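Keep the counter open

Last February the council in Vuldale stopped taking rates payments at the front counter. You can pay through the website, through the app, or by phone if you're prepared to wait. The counter is still there, and so is the person behind it, but she can't take your money or print your notice. She can show you how to do it on a screen.

I think this is a mistake, and I'd like to see it reversed before Prollcombe and the other shires nearby copy it.

The argument for the change was cost. The council's own report put the saving at $3325 a month, mostly in cash handling and a part-time position. I don't dispute the figure. It's a modest one for a shire this size, and the report didn't set anything against it. It had no line for the hours residents now spend doing work the office used to do, or for late fees charged to people who had always paid on time.

I should say that I'm comfortable with computers. I pay most of my bills online and I prefer it. My rates took four minutes. But I've also sat with a neighbour in her eighties while she tried to register, and that took most of an afternoon. The site wanted a mobile number, and she has a landline. It wanted an email address to send a code to, and the one her son had set up was locked. In the end I paid it on my card and she gave me the cash, in an envelope, at the kitchen table.

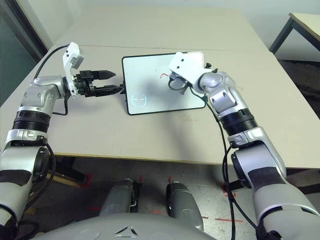 That sort of arrangement is common now, and it worries me more than the inconvenience does. People who can't use the online service don't go without. They hand their passwords and bank details to whoever is willing to help. Most helpers are decent. Some aren't, and a public body shouldn't be pushing its older residents into finding out which kind they've got.

It isn't only older people, either. Parts of the valley have no reliable reception. Some households share one phone. There are people who read English slowly and would much sooner ask a question than guess at a form that times out after 16 minutes and wipes everything they've typed.

Supporters of the change like to point overseas. I lived for two years in Riihimäki, in Finland, and nearly everything I had to do there could be done from home. It worked well. There was also an office in town where I could sit down with someone, and in my first winter I used it often. A cousin in Prutitz tells me much the same about hers. Good online services and a staffed desk can exist together, and I suspect the first is easier to accept when you know the second is there.

A petition asking for the counter to come back has 156 signatures. It was on paper, at the newsagent and the chemist, and the council's first response was to ask whether it could be lodged through the portal.

What I'd ask for is small. Open the counter for payments 2 mornings a week, nine until noon. Take cash, cheques and cards. Print a notice for anyone who asks and don't charge for it. Run it for a full year, through all four instalments, and publish how many people used it. If the numbers are tiny the council can make its case again, with something to back it up this time.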